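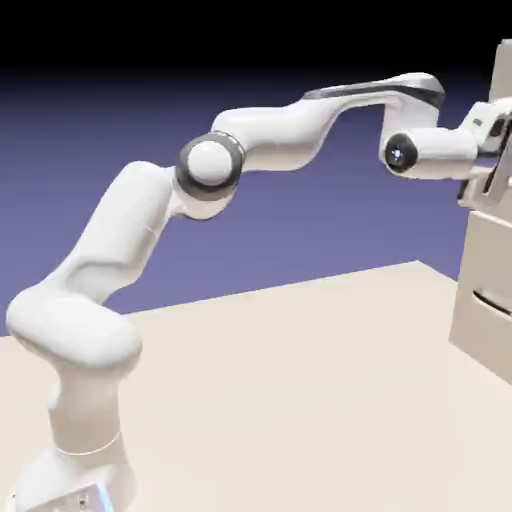

Ingeborg Harms wrote to me that I'd got breakfast all wrong. Lunch, she said, is easy to count, but a school that serves breakfast before the buses pull in is serving it to an empty room.

Chapter 5
Who Eats Before the Bell?

She had a point, and I rewrote this whole chapter because of it! The district I'd been using (I call it Orketti in these pages) has 2,000 students, and all of them could get a free breakfast. On a normal morning in October, 657 did. I used to teach that as a money problem - forms, fees, families too proud to sign up. Then I looked at the bus schedule, and oh boy. So we'll start with the clock and get to the budget later. Keep your notes from Chapter 4 handy, you'll want the meal cost table on page 49.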